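4. Dressing the market corner

Before you start this section, the rails must be bolted together and the printed wall panels fitted (see section 3). You will need the Skanen accessory box, a soft cloth and the small hex key from the Sirngate frame kit.

4.1 Floor panel

1. Peel the film off the stone-patterned side of the floor panel. Start at a back corner and pull slowly.
2. Slide the panel in from the open front until it meets the back wall.
3. Check that the bottom of the picket fence print sits just above the floor along the back. If the panel covers part of the fence, lift it out and lower the wall print on its tabs.
4. Wipe the floor with a dry cloth. Dust and grit collect along the back edge first.

Caution: do not stand or kneel on the floor panel. The maximum load is 40 kg, spread evenly.

4.2 Baskets

5. Hang the black mesh basket from the horizontal rail at the back. Press the white clips over the rail until they click.
6. Fix the white wire basket to the left wall with the small bolts supplied. Tighten by hand first, then give each bolt a quarter turn with the hex key.
7. Leave both baskets empty until the adhesive pads behind the wall prints have set. This takes 72 hours.

Note: the white basket can go on the right wall if that suits you better, but it will cover part of the mushroom print there.

4.3 Bowl and fruit

The Millik bowl has a wavy, flower-shaped rim. It can face any way round, though it looks best set to the left with some floor showing beside it.

8. Wash the bowl in warm soapy water and dry it. Smears show up quickly on the glossy inside.
9. Place the bowl on the floor panel, clear of the walls.
10. Unwrap the fruit from the Andrade set. Squeeze each piece lightly if it has been flattened in the box – it will come back to shape.
11. Put the dragon fruit in first. It is the largest piece and the leaf-like scales need room. Do not bend them under the fruit.
12. Lay the long orange fruit next to it at a slant.
13. Add the red mango last, near the rim.
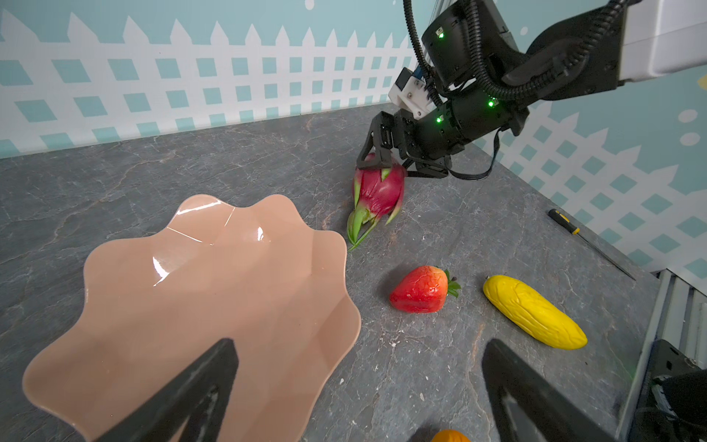
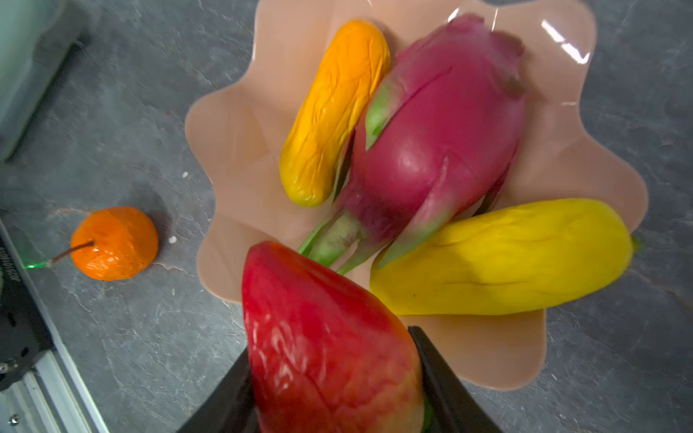
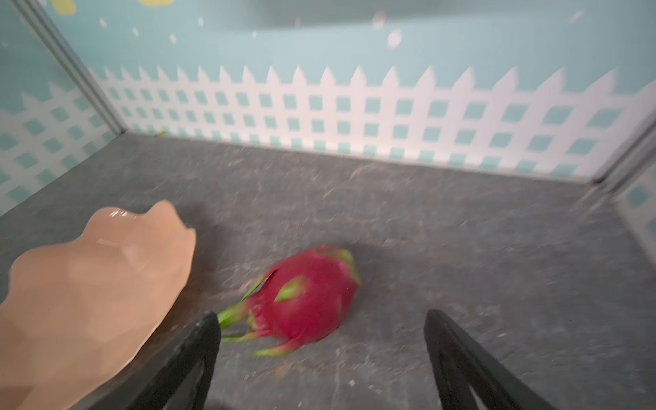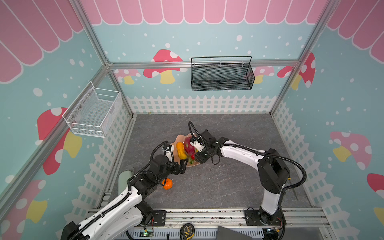

Scalloped bowl and dragon fruit (first three pictures); printed walls and wire baskets (last picture).

Caution: the fruit is artificial. It is not suitable for children under three, who may chew the scales.

If you want a looser look, leave the dragon fruit on the floor panel next to the bowl.

4.4 Cleaning and care

Wipe the wall prints with a barely damp cloth. Do not use spray cleaner on them – it gets behind the edges and lifts the print.

The fruit may be washed by hand at up to 33 degrees. Pat dry and leave to air before putting it back in the bowl. Fine wrinkles in the skin are normal and are not a fault.

Keep lamps and heaters at least 400 mm from the walls. If the pink awning print begins to curl at the top, press it flat with your thumb and fit one of the spare pads from the Skanen box.

Spare clips and bolts are listed in section 7.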